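Archive home | Threads | By date | By author | Search | Subscribe

Re: [rukow-push] Grouping result, seven-block set
From: Sena Eshun
Date: 1 September 2023

Aba Antwi wrote:
> The summary says the policy grouped the blocks in 50 of 66 trials.
> Did a trial count if one block stayed outside the group? And are
> you still using the flat board from May?

Aba,

No, strays do not count. All the blocks named in the instruction have to be touching when the arm stops. I scored 19 runs a second time from the video and changed none of them.

It is the same wooden board on the blue pegboard, with the single rod as the pusher. The blocks are two stars, two hearts, a blue one and two cylinders. A tight group with the rod up against one end looks like the one below. The red star is off on its own to the left and the cylinders are nearer the front.

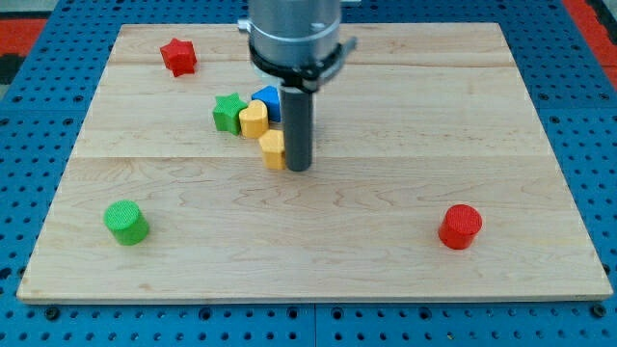

1. What goes wrong

Most of the misses are hearts. The rod catches a lobe, the block turns, and the next push goes past it. Cylinders roll off line less than I expected - they are standing on end, so they mostly slide.

2. What I changed

The Misow baseline plans one long push per block. Ours replans after every short push and picks the block farthest from the group center. Nothing else differs, and both use the same camera input.

3. Next

I will run 20 more trials with the star pair only. If you have the Kurport logs, please send them.

Sena

Related threads
- Rod diameter and contact slip
- Sulemana simulator: friction settings
- Misow baseline, push length
- Scoring sheet for grouping trials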